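5/2/23

最近好几个朋友问我，公司要上协作机器人，规矩到底该怎么定。我就把自己在 Florach 做的那份台面守则拿出来讲讲吧，反正也改了好多版了，哈哈。

第一条，也是我念叨最多的：急停按钮必须是红色蘑菇头，普通按钮别跟它长得像！我们在 Widmer 项目上吃过亏，柜子上一排红按钮，有停止的，有复位的，还有一个只管关灯。新同事一着急，拍下去的是关灯那个……从那以后我就要求，颜色归颜色，位置归位置，标签也得写清楚，三样都要查。

第二条是台面摆放。做按压动作的时候，目标按钮单独放，其它盒子挪到一边，离夹爪的下行路线远一点。底下垫什么也要写进作业单，垫子有反光的话，光源角度改了就得重新确认一遍识别效果（这条是我自己加的，Cirent 那边的模板里没有）。

第三条，夹爪先停在目标上方，指尖合拢，确认位置以后再慢慢往下走。我们的下压行程定的是 6 毫米，到了还没触发就退回来报警，千万别让它继续硬顶。

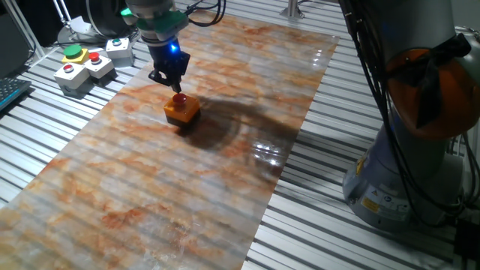
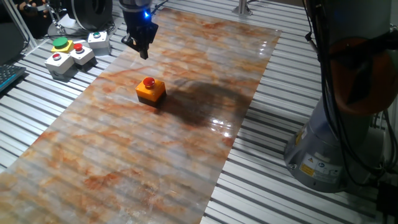
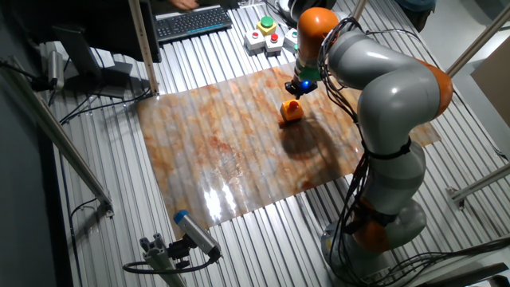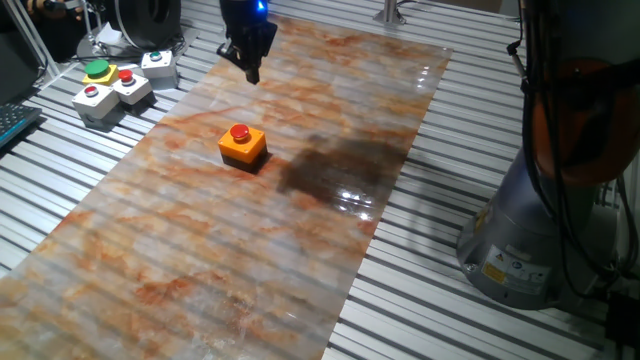

*大理石纹垫子上只放一个橙色按钮盒，其余四个都在垫子外面。*

接着说线缆。沿着手臂外侧走的线，我要求每次换程序都低速空跑一圈，看看有没有哪里绷紧或者蹭到关节。绑得太松也不行，会甩！Gurkelitz 那台就是这么磨破了一根线，停了半天才找到问题，我当时蹲在地上拿手电照，腿都麻了。

还有就是人的位置。程序在跑，手就别往台面里伸，想拿东西先按暂停。调试阶段末端速度我们限在每秒 300 毫米以内，有人嫌慢，我说慢就慢吧，调试又不赶飞机。底座上的警示贴纸也别拿别的东西盖住，巡检表里有一栏专门看这个。

最后是记录。每次改了速度、行程或者夹爪，都要在本子上写一行，谁改的、改了啥、改之前是多少。我们那个本子从去年 11 月开始记，现在已经写到第 994 条了，翻起来是有点费劲，但查问题的时候真香！

守则的表格版我还在整理，主要是巡检那一页的格子太窄，字写不下。等我把列宽调好就放上来。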